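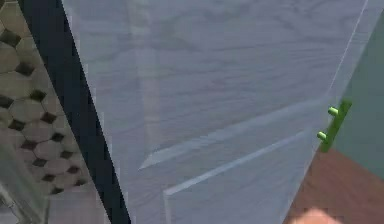
Progress report to the Desjardins bursary fund, spring term. We were asked to say how the Plelness entrance preparation scheme is doing, and the short answer is that I am less sure than I was in the autumn. The scheme helps school leavers apply for places at technical colleges and sit the Ladau entrance paper. Registration looks healthy on the spreadsheet, where 442 names are down for this round. I would not lean on that figure. Plenty of those forms were started and never paid for, and the portal counts them all the same. The joinery applicants have at least been keen, and their practice questions this term were set on the parts of a cabinet door with an inset panel and bevelled edges, which is close to what the paper has asked before.

Applications. The closing date was moved to the end of March, the second time it has shifted. We were told this would bring in late applicants from the outlying schools. What we mostly saw was people who had planned to apply early putting it off. Cauã Guerra rang every school on the list and found that two had never received the notice.
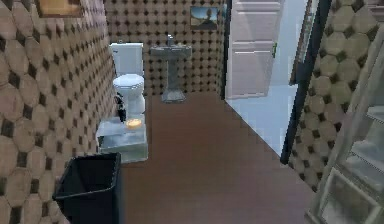
The correction window caused more trouble than the form itself. Applicants could change their exam centre but not their category, and the guidance said the opposite until the last week. Delali Nartey logged 95 queries on this one point. I have asked for the wording to be fixed before the next round and have had a polite reply with no date in it.

Preparation classes. We budgeted for 300 attending and did not reach it. The evening maths group fills up; the physics group thins out after the first fortnight. Zachary Melnyk thinks the 6 pm start is the problem. I suspect the material, which was bought from Jultard and reads as if written for a different syllabus. 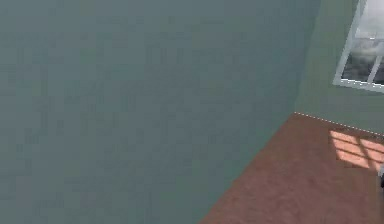 Plelness scheme, spring term

Mock results. Scores went up between the first and second mock. Before anyone puts this in a newsletter, the second paper was shorter and reused several questions. The third mock will be a fresh paper, marked by people who don't teach on the scheme.

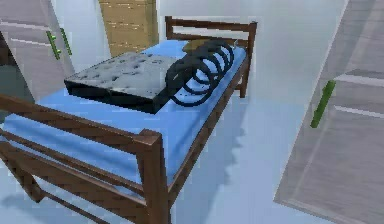 Nesrin Ertürk read this section in draft and said I was being hard on it, that the weaker candidates were leaving fewer answers blank and that this was worth having whatever the totals said. I accept that, and would still like to see it on a fresh paper.

Money. The fee waiver pot stands at 1000 pounds, which will not cover everyone who has asked. We propose paying waivers only once an application is complete. I do not recommend widening the scheme to more schools until the third mock has been marked.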